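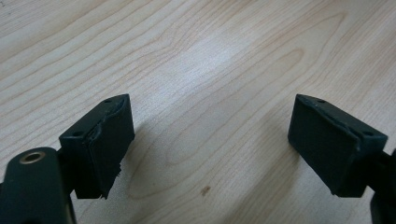

Tabletop and Dining Furniture Gallery

Posted 2018-12-08

The table came from a clearance sale in Grerthorpe in August and has been in the back room since then. It cost 20 dollars. We kept a short record of the surface and the work done around it, mostly for people who asked whether a pale table is hard to live with. The listing called the color Villalba Cream, and we have not seen it sold under that name anywhere else.

The picture at the top of the page shows the surface from close up. The base is a creamy beige, and the grain lines are a little darker, between tan and brownish gray. They run on a diagonal, and some of them bend into long ovals and arches. Light washes out the pattern in one patch, where the top looks almost white. There is one small dark brownish spot – the only obvious mark in this part of the top.

Notes on the table

Size: the top is 700 mm deep, so two people can sit across from each other with plates and a serving dish between them.

Cleaning: a damp cloth and a drop of dish soap, then a dry cloth. We wipe in the direction of the grain, mostly out of habit.

The spot: it was there when we bought the table. Soap did not move it and we have left it alone. A place mat covers it at dinner.

Legs: 3 of the original screws were missing. The replacements came from Prarnov, the hardware store near the bus station, and they fit without drilling.

Chairs: still undecided. The Trenetti chairs we tried were a good height, but the seats were too yellow next to the top – gray or dark green would suit it better.

Lighting: a window in daytime, one ceiling lamp at night. The grain is easier to see in the evening, when there is less glare on the surface.

Gallery entry 486. Filed under Tables, Light Finishes.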